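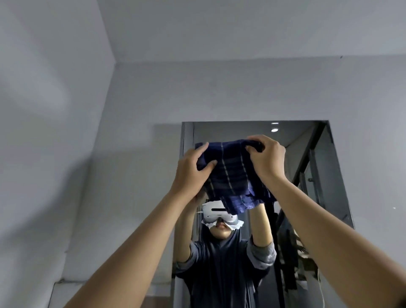 Navy with the little gold stripes, up for inspection in front of the hall mirror. Keep pile or rag pile?

Threads > Home & Laundry > Luana Figueiredo

Print this thread | E-mail this thread

Okay friends, it is October, the light is going earlier, and I have decided that the linen shelf cannot go into another winter the way it is. Get yourself a cup of something, because I am going to be chatty about towels and small cloths for a while.

Some background for the new people. We moved into the Brernska apartment with 67 pieces of cloth. I know the number because Dirk wrote it on the side of the moving box in fat marker, "67 CLOTHS WHY," and the box has been living at the bottom of the closet ever since, looking at me.

In that number I am including hand towels, dish towels, napkins, the thing my aunt crocheted the edge on, and a few pieces that could be a towel or could be something else entirely depending on who is asking. Bath towels are separate. Bath towels behave themselves.

The plan is to get it down to what fits on one shelf. One! It's the middle shelf, the good one at elbow height, and for two years I have been giving it to light bulbs and a fondue set.

So, the navy one. I have a soft spot for this cloth. It's dark, it's a bit fuzzy in that friendly way, and it has those thin stripes in pale gold running down it, with fainter lines going across so you get a loose sort of plaid if you look for it. There's a lighter blue band at the bottom too, and I am a sucker for a band.

My method is that I hold everything up high with both hands before I decide. Folded on a shelf, every cloth looks fine. Hang it from your fingers and you see the wrinkles, the thin spots, the corner that went through the door hinge that one time. My shoulders get tired but I make better decisions!

I also like doing it at the mirror. My grandmother sorted her linens like that, one at a time, as if she were trying on hats, and I guess it stuck. You see a thing differently from a few steps back.

Anju asked what my rules are, so here you go, Anju. If it's scratchy, it goes. If it smells like the back of a closet after two washes, it goes. If I'd be embarrassed to hand it to a guest but would happily wipe up soup with it, it goes to the rag bag under the sink.

Lutz asked if I fold in thirds or in halves. Lutz, I am so glad you asked. Thirds the long way and then halves, fold facing out, so I can pull one without the whole stack coming down on my feet. I used to roll them. Rolling looked lovely for one afternoon and then it was a heap of sausages.

Dark things get their own wash at my house. I learned that from a red napkin and I don't want to talk about it. Cool water, turned inside out if there's an inside, and I go very easy on the softener with anything fuzzy — it gets slick and then it just pushes water around the counter.

Cristian says to put a splash of white vinegar in the rinse instead. I've tried it a few times and I like it fine. The closet did smell like salad for a minute.

Running total for those keeping score — 9 in the rag bag, 5 set aside for my sister, and 7 sitting on the arm of the couch because I can't make up my mind. The couch ones are the problem. They are always the problem.

Dirk has been through to tell me that the crocheted one is ugly. The crocheted one is staying. Dirk can have an opinion about the fondue set.

Anyway, back to the navy. Votes so far: Anju says keep, Lutz says keep "but not for dishes," and Cristian says rag, and Cristian is a monster. I'm leaning toward keep. It would look so nice over the rail by the bathroom sink, band side showing.

If you've got a good trick for getting a fuzzy cloth to hang straight after washing, please tell me. I snap mine out hard and smooth it with my palm, and it still goes wavy along the bottom like it has somewhere to be.

I'll do the napkins after supper. There are stained ones in there I have been avoiding since the beet thing, so send courage, and if anyone wants a fondue set, it has all its forks.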